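Stuven ordnet die Sammlung von Alttextilien neu

Gut erhaltene Kleidung soll künftig getrennt abgegeben werden, acht Standorte entfallen

Der Abfallwirtschaftsbetrieb Stuven stellt die Erfassung gebrauchter Textilien im gesamten Stadtgebiet um. Ab Dezember wird zwischen tragfähiger Kleidung und Heimtextilien einerseits und nicht mehr verwendbarer Ware andererseits unterschieden. Beide Fraktionen werden bereits bei der Abgabe getrennt. Die bisherigen Sammelcontainer an öffentlichen Straßen, in die beides gemeinsam eingeworfen werden konnte, werden schrittweise abgebaut. Betroffen sind zunächst acht Standorte, an denen es wiederholt zu Ablagerungen neben den Behältern gekommen ist. An ihre Stelle treten acht betreute Annahmepunkte, die während fester Öffnungszeiten zugänglich sind.

Den Zuschlag für den Betrieb der Annahmepunkte und die anschließende Sortierung hat die Purketti Textilverwertung erhalten. Das Unternehmen unterhält im benachbarten Prilach eine Halle, in der die angelieferte Ware gesichtet, nach Gruppen geordnet und für den Weiterverkauf oder die stoffliche Verwertung vorbereitet wird. Der Vertrag läuft über zwei Jahre. Eine Verlängerung ist möglich, muss jedoch gesondert beschlossen werden.

Grundlage der Neuordnung ist eine Auswertung, die der Betrieb im Frühjahr vorgelegt hat. Dabei wurde der Inhalt der Sammelcontainer über mehrere Wochen hinweg vollständig gesichtet und erfasst. Insgesamt gingen 3667 Stücke in die Untersuchung ein. Ein erheblicher Teil davon war durchfeuchtet, stark verschmutzt oder durch mit eingeworfene Gegenstände beschädigt und konnte weder weitergegeben noch zu Putzlappen verarbeitet werden. Nach Darstellung des Betriebs ist der Schaden in vielen Fällen erst im Container entstanden. Bereits ein einzelner nasser Beutel könne den Inhalt einer ganzen Füllung unbrauchbar machen, heißt es in dem Bericht. 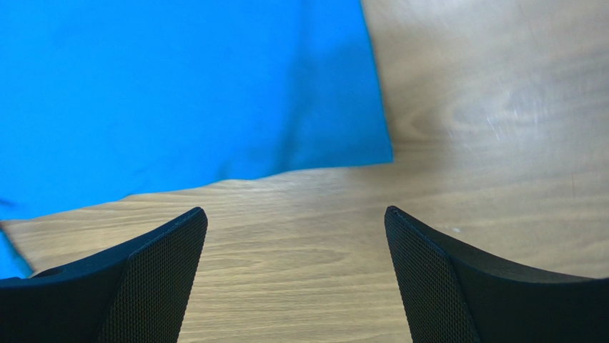 Hinzu kommt die Entwicklung auf dem Markt für gebrauchte Kleidung. Die Erlöse, mit denen die Sammlung über lange Zeit vollständig finanziert werden konnte, sind zurückgegangen. Zugleich ist der Aufwand für die Entsorgung der nicht verwertbaren Anteile gestiegen. Der bisherige Betreiber hatte den Vertrag aus diesem Grund nicht verlängert. Eine erste Ausschreibung blieb ohne wertbares Angebot, so dass die Bedingungen angepasst und die Leistungen in zwei Teile gegliedert wurden: die Annahme im Stadtgebiet und die Sortierung außerhalb.

Für die Bürgerinnen und Bürger ändert sich vor allem die Form der Abgabe. Tragfähige Kleidung, Bettwäsche, Tischdecken und Handtücher sind sauber und trocken anzuliefern. Der Betrieb bittet darum, die Stücke zusammengelegt und in geschlossenen Beuteln oder Kartons zu übergeben. Schuhe werden nur paarweise angenommen und sollen an den Schnürsenkeln oder mit einem Gummiband verbunden sein. Federbetten und Kopfkissen werden an den Annahmepunkten ebenfalls entgegengenommen, sofern die Hülle unbeschädigt ist. Teppiche, Matratzen, Polsterauflagen und Stoffreste aus gewerblicher Fertigung sind weiterhin ausgeschlossen und müssen über den Wertstoffhof entsorgt werden.

Für zerschlissene oder fleckige Textilien steht an jedem Annahmepunkt ein eigener Behälter bereit. Auch diese Ware muss trocken sein. Stark verunreinigte Stücke, etwa mit Farbe, Öl oder Lösungsmitteln behaftete Arbeitskleidung, gehören wie bisher in den Restmüll. Der Betrieb weist darauf hin, dass eine Reparatur vor der Abgabe nicht erforderlich ist. Fehlende Knöpfe oder offene Nähte stehen einer Weitergabe nicht in jedem Fall entgegen; die Entscheidung darüber wird in Prilach getroffen.
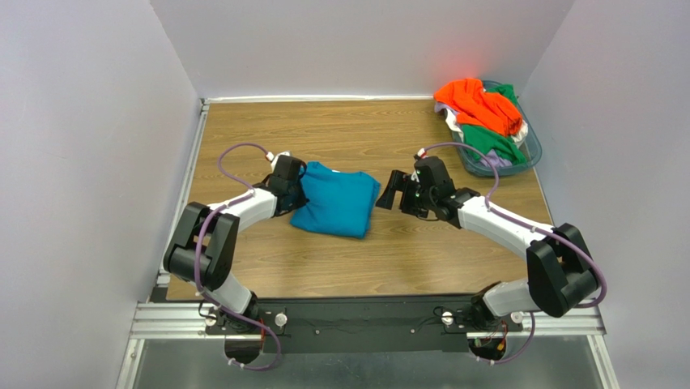
Zusammengelegtes Textil in Blaugrün auf einer Holztischplatte.

Die Sortierung folgt einem mehrstufigen Verfahren. Nach der Anlieferung werden die Beutel geöffnet und Fremdstoffe entnommen. Anschließend wird die Ware nach Damen-, Herren- und Kinderbekleidung sowie nach Heimtextilien aufgeteilt. In einem weiteren Schritt werden Material, Zustand und Jahreszeit berücksichtigt. Stücke, die sich für den örtlichen Verkauf eignen, gehen an das Kaufhaus der Olaniyan-Stiftung in der Stuvener Innenstadt. Die Stiftung hat sich verpflichtet, ein festes Kontingent abzunehmen und zu ermäßigten Preisen anzubieten. Inhaberinnen und Inhaber des Sozialpasses erhalten dort einen zusätzlichen Nachlass.

Was nicht örtlich abgesetzt werden kann, wird an Großhändler verkauft oder der Verwertung zugeführt. Baumwollhaltige Ware wird dabei überwiegend zu Wischtüchern geschnitten, Mischgewebe werden zerkleinert und als Füll- und Dämmmaterial genutzt. Über die Mengen und die Verwertungswege hat Purketti dem Abfallwirtschaftsbetrieb regelmäßig Bericht zu erstatten. Die Berichte sollen in den jährlichen Abfallbericht der Stadt aufgenommen und damit öffentlich zugänglich gemacht werden. Ausfuhren sind nur zulässig, wenn die Ware zuvor sortiert wurde und der Empfänger benannt ist.

Die Annahmepunkte werden überwiegend in vorhandenen Räumen eingerichtet, darunter in den Bürgerhäusern Nord und Mühlenfeld, im Eingangsbereich des Wertstoffhofs sowie in einem früheren Ladenlokal am Busbahnhof. Alle Räume sind stufenlos erreichbar. Geöffnet ist an Werktagen am Nachmittag, am Wertstoffhof zusätzlich am Samstag. Größere Mengen, etwa aus Haushaltsauflösungen, sollen vorab telefonisch angemeldet werden. Für Personen, die einen Annahmepunkt aus gesundheitlichen Gründen nicht aufsuchen können, ist eine Abholung auf Antrag vorgesehen. Sie ist gebührenfrei und wird mit der Abfuhr von Elektrokleingeräten verbunden.

Gegen den Abbau der Container waren während der Auslegung mehrere Stellungnahmen eingegangen. Bemängelt wurden darin insbesondere die längeren Wege in den südlichen Ortsteilen und die Bindung an Öffnungszeiten. Der Abfallwirtschaftsbetrieb hat daraufhin zugesagt, die Container in Stuven-Süd zunächst stehen zu lassen und über ihren Verbleib nach Vorliegen der ersten Mengenberichte zu entscheiden. Die Leerung dieser Behälter wird verdichtet, um Durchfeuchtung und Überfüllung zu vermeiden.
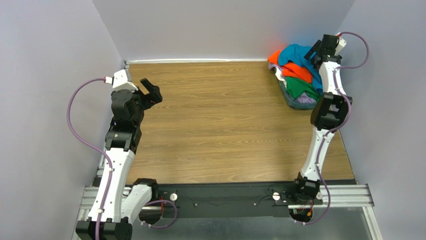
Joonas Tikkanen bezeichnete die Übergangsregelung in der anschließenden Aussprache als nicht ausreichend. Wer in Schichten arbeite, könne werktags am Nachmittag keinen Annahmepunkt aufsuchen, und am Samstag sei allein der Wertstoffhof geöffnet, der ohne Auto nur mit Umstieg zu erreichen sei. Er befürchte, dass brauchbare Kleidung dann im Restmüll lande. Die Trennung der Fraktionen halte er im Grundsatz für richtig, die Öffnungszeiten müssten jedoch vor dem Start und nicht erst nach dem ersten Bericht überprüft werden.

Der Abfallwirtschaftsbetrieb verwies in seiner Erwiderung auf die Personalkosten, die im laufenden Haushalt nur für die vorgesehenen Zeiten gedeckt seien. Eine Verlängerung in die Abendstunden werde für das Ladenlokal am Busbahnhof geprüft. Über das Ergebnis soll vor der Aufnahme des Betriebs informiert werden. Eine Änderung des Vertrags mit Purketti sei hierfür nicht notwendig, da die Öffnungszeiten in einer Anlage geregelt sind, die einvernehmlich angepasst werden kann.

Die Abfallgebühren bleiben nach Angaben der Stadt von der Umstellung vorerst unberührt. Die Aufwendungen für die Annahmepunkte werden aus der Rücklage des Betriebs bestritten, die in den Vorjahren unter anderem aus Verkaufserlösen der Textilsammlung gebildet worden war. Ob sich ein dauerhafter Zuschussbedarf ergibt, hängt von der Qualität der abgegebenen Ware und von der Entwicklung der Großhandelspreise ab. Eine Prognose hierzu enthält die Vorlage nicht.

Unberührt bleiben ferner die Kleiderkammern der Kirchengemeinden und die Sammlungen gemeinnütziger Träger auf privatem Grund. Sie müssen der Stadt weiterhin angezeigt werden. Behälter, die ohne Genehmigung auf öffentlichen Flächen aufgestellt werden, lässt das Ordnungsamt nach Ablauf einer Frist auf Kosten des Aufstellers entfernen. Hinweise auf solche Behälter nimmt das Amt schriftlich und telefonisch entgegen.

Ein Faltblatt mit den Adressen der Annahmepunkte, einer Übersicht der zugelassenen Textilien und Angaben zur Abholung wird mit dem Abfallkalender an alle Haushalte verteilt. Es ist außerdem im Rathaus, in den Bürgerhäusern und im Kaufhaus der Olaniyan-Stiftung erhältlich. Fassungen in weiteren Sprachen und in Leichter Sprache befinden sich in Vorbereitung. Für Rückfragen steht die Abfallberatung während der üblichen Dienstzeiten zur Verfügung.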